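October
Warkodero Ride Study Group

4. Punctures on the Notar Loop

We looked next at flat tires, which anyone who has ridden a big charity tour will know can turn a pleasant morning into a long one. Of the 1,344 riders who sent back our form, 117 told us they had at least one flat on the day, and most of them were kind enough to say a good deal more than we had asked.

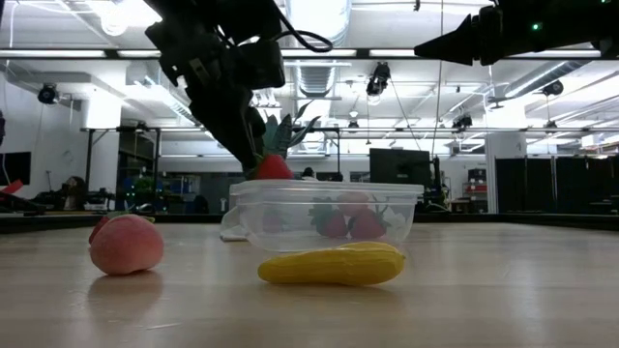

Of those flats, 97 were in the rear wheel. This fits what bike shops have long told us, as the back tire carries more of the rider's weight and tends to wear out sooner. We had wondered whether people on mountain bikes with slick tires would fare worse than those on road bikes - they did not, at least in our sample. 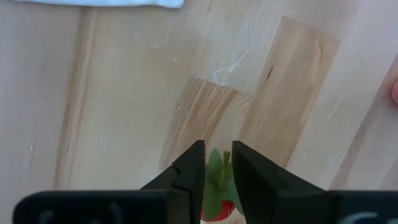
Tire pressure was harder to get at. Many riders had last used a pump the night before, and a fair number could only say that the tire "felt fine" when they pinched it. We kept these answers in the study, but we would ask readers to treat them gently.
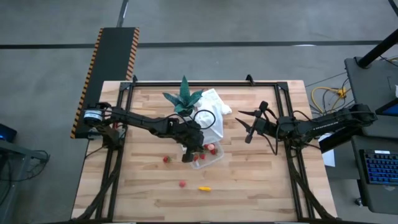 4.1 Repairs at the rest stops

The loop had 5 rest stops, and the one at Batista Bridge was by far the busiest, coming as it does right after the rough pavement on Aser Road.

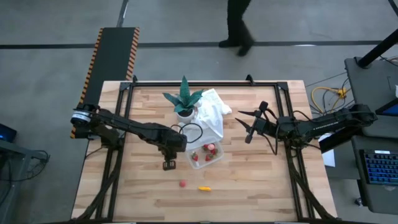
Riders who fixed their own flats often struggled to find the small bit of glass or wire that had caused the trouble, and several put in a new tube only to lose it a mile later. Part of the problem was the dark plastic tables at the stops, where little black scraps simply vanished. A top in light, blond wood strips, like the one in Figure 4, would make dark scraps much easier to spot, and we would gladly see one tried at Batista Bridge next season. Riders also asked for a floor pump at each stop, with both kinds of valve fitting.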